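Uria, 02/05/2020

FOR IMMEDIATE RELEASE

Doko bakery brings its braided loaf to the home table

The bakery Doko announces today that its braided loaf, until now baked only for restaurants, will be sold directly to families. The loaf can be ordered from the bakery shop in Uria and from the Manole food hall, where Doko has kept a small counter for many years.

The braided loaf is the oldest recipe of the house. The dough is made in the evening, it rests during the night in a cool room, and it is divided and braided by hand early in the morning. Before baking, each loaf is brushed two times with egg. One loaf is enough for a family breakfast, and what remains is very good the next day, toasted with butter.

In the past year our shop received 118 written requests for this bread from private customers. Many of them had eaten it in a restaurant and wished to serve it at home, for a holiday or for a Sunday-style lunch with the grandparents. We were glad to read these letters, and we have enlarged the morning shift to answer them.

Together with the bread, Doko presents a table set prepared with the workshop Vomeo. The set contains an oval basket and a plain tablecloth in light gray. The basket is shallow with sloping sides, so the loaf is easy to take out and to slice. We chose a quiet color for the cloth — the golden crust should be the first thing that guests notice.

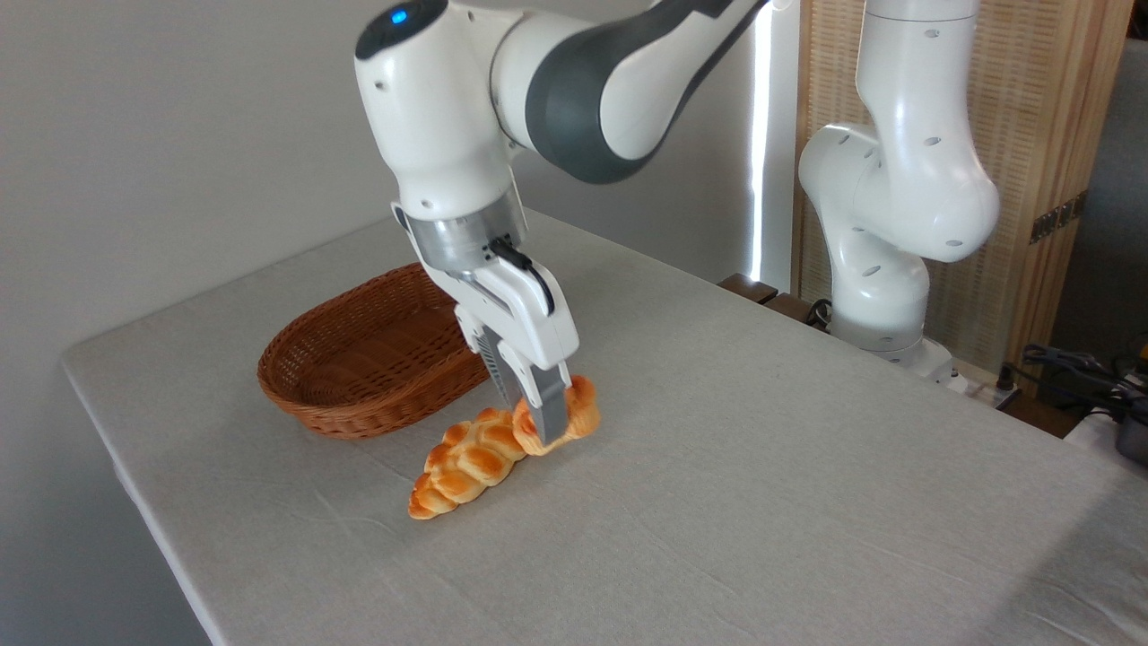 Customers who tried the set before the sale asked mostly about the size of the basket, and one of them told the bakery that she would keep using it for rolls and apples on the days without a loaf. Another wished for a second cloth, to have one on the table while the first is in the wash. Both cloth and basket can therefore be bought separately.

For the first season Doko has prepared 2000 loaves and 104 table sets. Orders for the bread should be placed one day before, until the closing of the shop. The sets are sold as long as they are available, and a second series is planned for August.

We recommend to keep the loaf wrapped in a clean kitchen towel, at room temperature, and not in the refrigerator. It can also be frozen in slices.

Schools and clubs that order 50 loaves or more are asked to write to the bakery one week in advance. Delivery is possible inside Uria.

Press contact: Doko bakery, press office, Uria. Samples of the bread for editors are available on request at the shop.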